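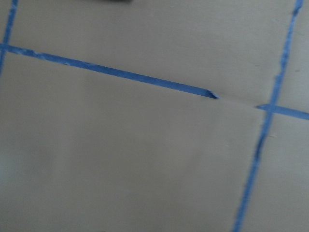

Do you have to wash the cotton before cutting it for a quilt?

Only if it's a dark or a red, or if it came from a mixed lot. The rest can go straight to the cutting table.

Lists > Trestdale Quilters > Archive > Prewashing, again

Hi all, quick one between loads. I was asked to put the answer up top this time so there it is. Rest is replies to the message below plus some stuff I've been meaning to send since June.

> I bought a bundle of Delić solids for the lap quilt swap and now
> I'm scared of them. The burgundy left pink on my iron cover. Do I
> wash everything or just that one? And if I wash the one and not
> the others won't it all pucker funny? Also is the Jatex batting
> ok to use straight out of the bag, mine has a crease down the
> middle like a road. Also what size are we cutting, the sheet says
> one thing and the web page says another. Sorry for so many
> questions, first swap.

No need to be sorry, half of us wanted to ask.

The burgundy

Wash it by itself. Cold, a little soap, look at the water. If it's pink wash it again. Mine took three goes and I still don't fully trust it next to white. The navy from the same bundle was fine, the green so-so.

White rag test is worth doing too. Wet rag, lay it on a corner, press with a warm iron, look at the rag. Takes a minute.

Fraying: clip the corners off at an angle before it goes in the machine, or pink the edges. Otherwise you get a bird's nest and lose an inch all round. Don't put less than a fat quarter in the machine at all, do it in the sink.

Mixing washed and unwashed

Yes it can pucker. On a lap quilt I kind of like it, gives that crinkled old look after the first wash. On a wall hanging I'd wash the lot. If one is going to somebody fussy, wash the lot. Up to you really, there's no rule in the swap either way. Just write "washed" or "not washed" on the slip so whoever gets your blocks knows.

Press while it's still a bit damp. Up and down with the iron, no dragging, dragging pulls it off grain and then you'll be fighting it for the whole top. Starch if you have it. I use the Pidell spray, the blue cap one, goes on light. The other one flakes on darks.

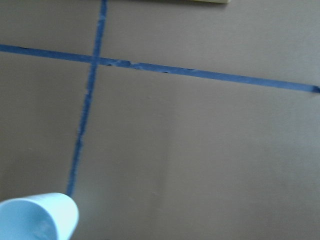

Batting with a crease

Don't iron the Jatex if it's the poly blend!! Read the bag. It melts, ask me how I know. Tumble it on low with a damp washcloth for ten minutes or just lay it over a bed overnight. Crease is usually gone by morning. If there's still a faint line, put it on the straight part of the quilting and forget about it.

The cotton kind can be steamed. Hold the iron over it, not on it.

Sizes, for real this time

The web page is right, the sheet is old. Cut 6 inch strips and sub-cut from there. Finished quilts should come out 60 inches on the long side. I know the sheet says bigger, ignore that, the backing we got won't stretch to it.

Seams are a scant quarter. Sew two scraps and measure before you do the whole stack. I skipped this last year and had to unpick an entire row, my own fault. Chain piece them if you like, saves a pile of thread.

New blade in the cutter before you start, please. You can always tell whcih blocks were cut with a dull one.

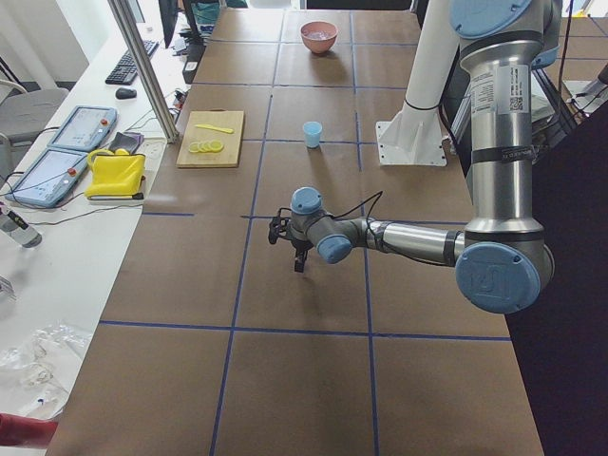
Dropping off and picking up

Blocks in a zip bag, slip inside with your list name on it. 20 to a bag max so they stay flat. Bags go in the tub at Delić by the register, they know what its for. Thread and labels are there too if you ran out. We have 400 labels so take what you need, no need to ration.

Need backing cut? Reply off list with your size. I can do it on the wide table but not that week the kids are home.

Somebody left a good pair of snips in the tub last round, orange handles, still have them.

Ok dryer's buzzing. Will try and answer the binding question next, short version is cut it wider then you think and miter the corners.

Last updated: October 2, 2023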